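古いデスクトップを分けていく午後

会社で使い終えた机上のパソコンは、たいてい倉庫の棚で何年か眠る。机の下から引き出され、ケーブルを抜かれ、次の担当者が決まらないまま奥へ押し込まれる。中古機の部品取りと再整備を手がけるブリブラ(Brivura)の作業場には、そうした筐体が企業から届く。今年4月に受け入れた数は787台だった。

現場をまとめるテレーザ・クーニャ(Teresa Cunha)さんは、事務用のデスクトップを好んで扱う。大手メーカーの法人向けは同じ型がまとまって入ってくるので、一台で覚えた手順が次の台にもそのまま通じるからだ。側板を外して横に寝かせると、基板、電源、ドライブの位置が一目で分かる。 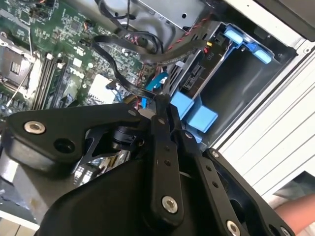 最初に見るのはケーブルの通り道だという。電源の線とSATAの線がどこを回り、どこで基板に戻るか。組み立てた工場の癖が残っていて、きっちり束ねてある機種もあれば、余った長さをドライブの脇に押し込んだだけの機種もある。抜く前に道筋を覚えておけば、戻すときに蓋が閉まらないといったことは起こらない。

「線を引っ張る人は、だいたいコネクターを傷めます。つまむのは線ではなく頭のほうです」とクーニャさん。新人にはまずこれを教え、廃棄予定の機械で20回ほど抜き差しさせていたが、いまは回数を決めず、手つきを見て終わりにしている。
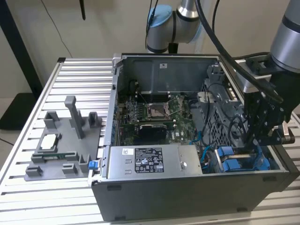

CPUとメモリーは、再整備の値打ちを左右する部品である。動作を確かめたものは型番ごとに分け、静電気を防ぐ袋に入れて棚へ移す。気を使うのは、外したあとのソケットのほうだ。レバーが上がり、受け口のピンがむき出しになった基板は、指先が触れただけで使えなくなることがある。空のままにしておく時間は短いほどよく、保管に回す基板には必ず保護カバーをかぶせる。一方、手前の縁に収まった銀色の電源は頑丈で、ラベルに並ぶ認証マークと定格を読み取れば仕分けの半分は済む。

電源の検査を受け持つエンリケ・セラーノ(Henrique Serrano)さんは、ファンの音と出力電圧を調べ、合格したものに日付を書いた紙を貼る。先月は479個を調べ、92個を金属の回収に回した。見た目がきれいでも落ちるものは落ちる。逆に埃だらけの個体が何事もなく通ることもあり、外側の汚れはほとんど当てにしていないそうだ。

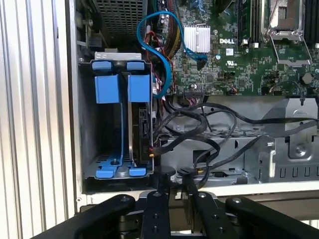 ドライブは扱いが別になる。前の持ち主のデータが入っている可能性があるため、外した時点で番号を控え、消去の記録と組にして管理する。消去には社内で「スカレックス」(Skullex)と呼ぶ手順を使う。全域を上書きし、読み出して確かめ、途中で一度でもエラーが出たものは再利用せずに破砕へ送る。

ありがたいのは、工具のいらない樹脂製のキャディーを採用した機種が多いことだ。左右の爪を軽く押して引けば、ドライブごと抜ける。ねじを四本ずつ回していた頃に比べると、手首の疲れがまるで違う。ただし樹脂は年数がたつと硬くなり、寒い朝には爪が割れやすい。割れたキャディーは捨てず、無事な側の部品を集めて予備にしている。

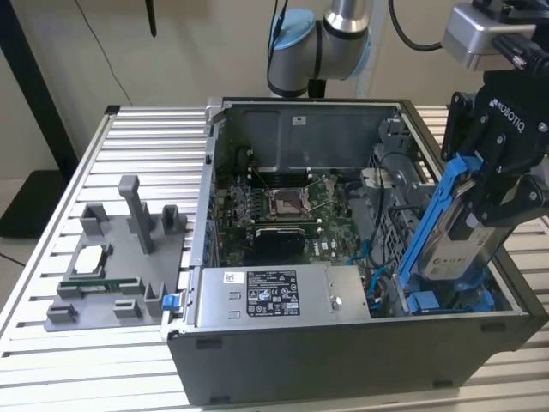 青いキャディーに収まったハードディスクと、ケース下部のベイ。左の台にはCPUとメモリーが載る。

戻すときは斜めのまま押し込まないこと、とクーニャさんは言う。ケージのレールに沿わせ、最後まで入った手応えを確かめてからケーブルをつなぐ。電源側とSATA側のどちらを先にするかは人によって違い、作業場でも意見が割れている。クーニャさんはSATAが先、セラーノさんは電源が先だ。

組み直した機械は一晩通電したあと、地域の学校や小さな事務所へ出ていく。納入先のひとつ、モークサイド(Morkside)の学習室では、受付と自習用の席で使われている。次の搬入は会計事務所のゴディーニョ(Godinho)から。やはり同じ型のデスクトップで、棚の下二段がそのために空けてあった。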